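Three boxes of card scraps and what I did with them

Posted Apr 13, 2022

I have been putting off sorting my card scraps since before Christmas. They live in three shoeboxes under the desk, and whenever I trim a panel the offcut goes into whichever box is nearest. By the end of March the lids would no longer go on, so I gave myself a rule. No new cardstock until I had made 30 cards from what was already there.

I am up to 12. It has been slower than I thought, mostly because scraps are awkward sizes and I am used to starting with a full sheet. With a full sheet I decide on the layout and then cut. With scraps I have to look at what there is and work backwards, and I am not very quick at that.

The first evening went on sorting. I did it by colour, which was a mistake. I ended up with a large heap of blues, a large heap of creams and whites, and then thin little piles of everything else. It looked tidy but it didn't help me make anything. The next night I tipped it all out and did it again by size – strips in one box, anything big enough for a panel in another, and small bits for punching in the third. That has worked much better. When I need a strip I go to the strips.

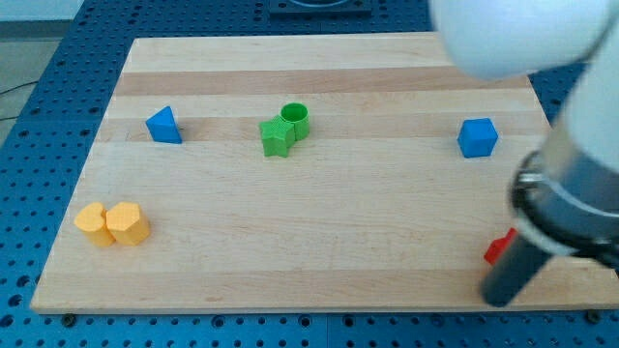 Strips turned out to be the most useful of the lot. I lay them side by side on a piece of copy paper covered in glue, trim the edges square, and use the whole thing as a panel. If you keep to two or three shades next to each other it looks planned. If you use every colour in the box it looks like a deckchair, and I have made one of those as well. It went to my nephew, who is six and liked it.

For glue I have been using the Prultier pen, the one with the fine tip. It clogs if you leave it lying flat, so I keep mine tip down in an egg cup. I also tried the Bozkurt tape runner because it was on offer. It is fine for big panels but too wide for strips, and it leaves little strings of adhesive along the edge that have to be rubbed off. I have gone back to the pen.

The small bits I punched into circles and leaves. I only own a few punches and the leaf is by far the oldest. It had gone blunt and was chewing the paper, so I punched through kitchen foil a few times, which brought it back a bit. It still doesn't like anything thick. My textured card more or less jams it, and I have had to poke the leaf out with a cocktail stick more than once.

Edileuza Arruda, who runs the Thursday card group at the library in Plotthorpe, suggested I stop trying to match the envelopes. I had been turning cards down at the planning stage on the grounds that I had nothing to post them in. She uses plain white for everything and sticks one leftover shape on the back flap. I have copied this and it has saved me a lot of fuss.

She also lent me her Skukik sentiment set, which has 4 stamps in it. I have used "hello there" on nearly everything. The birthday one is slightly too long for a narrow card unless you stamp it up the side, and I can never get it straight that way. I have drawn a faint pencil line to follow and rubbed it out afterwards. You do need to wait for the ink. I smudged two before I learned to go and put the kettle on first.

A few of you asked after the last post what size I cut my bases. I use A4 card cut in half and folded, so they come out at A6. I know a lot of people work in inches, but my trimmer is marked in centimetres and so am I.

Anselmo Pacheco left a comment asking whether I score before or after gluing the front panel on. Before, always. I have tried it the other way and the fold cracks where the panel pulls at it. If you are using heavy card, score it twice, lightly, and fold it away from the groove so that the little ridge ends up on the inside.

I have 18 cards left to go. The strip box is nearly empty, which leaves me with the panels, and a lot of those are a mustard shade I bought too much of and have gone off. If anyone has a good use for mustard, please leave it in the comments. I have tried it with navy and with grey so far. Navy was better.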